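# Loft insulation

**Loft insulation** is material laid or fixed in the roof space of a building to slow the loss of heat from the rooms underneath. It is one of the most common home improvements in Britain and one of the few that a careful householder can do without a tradesman. Most houses built before the 1960s had none when new.

## Types

### Cold loft

In a cold loft the insulation lies flat, between and over the ceiling joists. The space above it stays close to the outdoor temperature. It is the cheaper arrangement and suits lofts used only for light storage or not used at all. Water tanks and pipes above the insulation have to be lagged separately, and the hatch needs its own layer of insulation and a draught strip.

### Warm loft

In a warm loft the insulation follows the slope of the roof, either between the rafters or above them. The loft is then part of the heated house. Rigid boards are the usual choice, cut to a tight fit. Fitting above the rafters means stripping the tiles, so it is normally left until the roof is being replaced.

## Materials

Mineral wool, sold in rolls, is the most widely used. It comes as glass wool or rock wool, and both are made by spinning melted material into fibres. It does not burn easily and is simple to cut with a long knife or an old saw. The fibres irritate skin and eyes, and gloves, goggles and a mask are worn when handling it.

Sheep's wool costs more but is pleasant to handle and can take up some moisture without losing much of its effect. It is treated against moths. Loose fill, often made from recycled newspaper, is blown in by hose and is useful where joists are uneven or hard to reach. It can drift in a windy loft – low boards are sometimes fixed near the eaves to hold it back.

Rigid foam boards give the most insulation for their thickness. Gaps at the edges are filled and the joints taped.

## Fitting

The usual depth for mineral wool in a cold loft is 270 mm. It is laid in two layers. The first, 100 mm thick, goes between the joists, and the second is rolled out across them at right angles so that the timber is covered too. Work starts at the eaves and moves back towards the hatch.

The wool should not be squashed. Boards laid straight on the joists and pressed down on a deep layer take away much of the benefit, and raised legs are sold to lift the boards clear. Electric cables are kept on top of the insulation where there is enough slack, and recessed lights need covers suited to the fitting.

## Ventilation and damp

A cold loft needs a flow of air from eaves to eaves or from eaves to ridge. Pushing insulation hard into the eaves blocks this flow, and water may then collect on the underside of the felt in winter. Signs include dark patches on the rafters, rusty nail points and a musty smell. Bathroom fans should discharge outside through a duct, never into the loft itself.

## The Turham survey

A local study of loft insulation was made in the town of Turham by Tharushi Begum, a building surveyor. It covered 789 houses, mostly brick terraces in the Plotemier and Jindau districts. Of these, 385 had less than 100 mm of insulation, and in many the layer had been disturbed by later wiring or plumbing work and not put back.

The survey also recorded blocked eaves, which were more frequent in houses where insulation had been topped up than in those with a single old layer. Begum recommended that any top-up job should include a check of the eaves and the hatch. A later count in the neighbouring Uddin estate, which has 1,880 homes, used the same form but relied on answers from residents, and its results are not directly comparable.

## Upkeep

Insulation needs little attention once laid. A look round the loft in May, after the heating season, is enough in most houses. Wet wool should be lifted out and the leak found before new material goes down. Wool that has been flattened by boxes can sometimes be shaken up again, though old glass wool tends to stay thin and is usually topped up. Nests and droppings call for gloves and a mask, and a loft with bats in it must be left alone until advice has been taken, as bats and their roosts are protected by law.

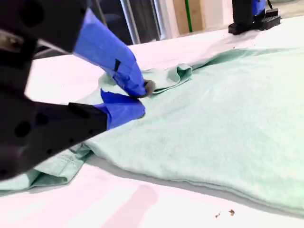

Old rolls in good condition can stay in place under a new layer, provided they are dry. Loose grey-brown granules between the joists may be vermiculite, which in some older houses contains asbestos, and these should be tested before anyone moves them.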